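实验记录本 / Bernaseo 管道巡检机 / 十一月

早上八点半到的,先把昨晚没写完的补上。资助方的中期材料退回来了,要我们把“封闭空间自主返航”那一段重写,说指标写得太虚。行吧,确实虚,当时赶着交,我自己都不好意思看第二遍。

今天主要干的事:把返航逻辑从“信号断了就掉头”改成“信号变差就开始犹豫”。旧逻辑在 Jodmont 那段试验管里吃过亏,拐过弯头信号闪断一下,机器立刻掉头,下一秒信号又回来了,它再掉头回去,来来回回磨电池。操作员在外面看着屏幕干着急!

新写法加了个滞回,链路质量低于下限要连续 20 个采样才算真断。跑仿真,日志 989 是旧版,905 是新版(编号倒着来是因为我换了台电脑,计数器没同步,别问)。看轨迹,905 在弯头那儿慢了一小会儿就过去了,没有原地打转。挺高兴的,先喝口水。
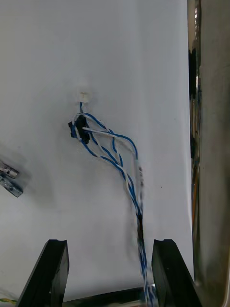

不过仿真里的丢包模型太温柔了,它是均匀丢的,真管子里是一丢一大片。我想把上次 Jodmont 录下来的真实链路数据直接灌进去重放一遍,格式得转,时间戳还有两种,一种从开机算,一种从起飞算。写转换脚本花的时间比改返航逻辑还长,中间还把正负号弄反了一次,飞机在仿真里优雅地钻进了管壁。

转完重放,结果没均匀丢包那么漂亮,滞回还是有用,但大片丢包的时候 20 个采样偏短,有两处差点误判。先不调,记在这儿,等凑够几段不同管径的数据再说,不然又是对着一条管子调参数。

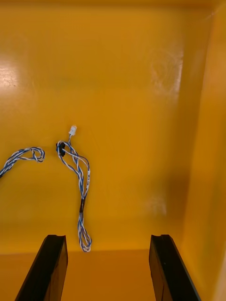
蓝白双绞线束,带白色小接头。

下午换脑子,看 Clidura 发来的防爆外壳报价。他们改了密封圈方案,报价单里开模费写的是 3000,没写含不含后续改模。我回信问了,还顺便问了交期。上一版外壳我最不满意的是开盖太费劲,换个电池要拧半天螺丝,现场戴着手套根本捏不住。这次图上改成了侧边卡扣,看着舒服多了,但卡扣能不能过认证我心里没底,得等他们书面说法。认证这块吃过一次口头答应的亏,这次一个字都要落在邮件里。

重量也得盯着。外壳每重一点,悬停时间就少一截,而我们在申请书里把悬停时间写得相当乐观……写那段的人就是我。

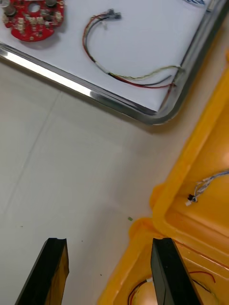

托盘一角:红色圆形电路板和一束散开的彩色细线。

四点多跟 Oyewole 那边通了电话(他们是炼厂方,试点就在他们的储罐区)。他们关心的跟我们完全不一样,我们讲了半天自主返航,他们问的是:机器要是卡在罐里出不来,谁进去拿?停产算谁的?说实话我没有现成答案。以前的想法是在机身上留一个挂环,用长杆钩出来,但只适合离人孔近的情况。挂在深处就只能等罐子清空,那他们肯定不干。

电话里先答应出一份“失联处置流程”,一页纸,能贴在墙上的那种。我打算分三档写:能通信但飞不动的,不能通信但看得见的,又不能通信又看不见的。最后一档最难写,目前草稿只有标题。谁有做罐内爬行机器的经验,麻烦在共享文档里给我留个言,半句话也行。

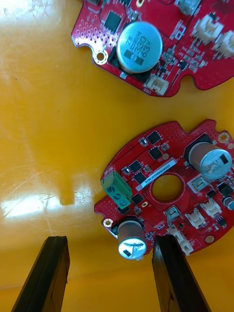
中期材料那段也顺手改了。把“可在复杂环境中可靠返航”删掉,换成重放数据的测试条件和通过标准,长是长了点,至少每句话后面都能拿出日志来。两处差点误判的地方我也写进去了,评审要问就问吧,总比到现场演示的时候当面出丑强。

遗留:
转换脚本里两种时间戳的处理还是硬编码,得改成读文件头。
905 的日志备份到公共盘,989 也别删,对比图要用。
催 Clidura 回复改模费用和卡扣认证。
失联处置流程第三档。
仿真电脑风扇又响了,拆开吹灰,谁先到谁弄。

六点四十走的,重放脚本挂着跑,明早看结果。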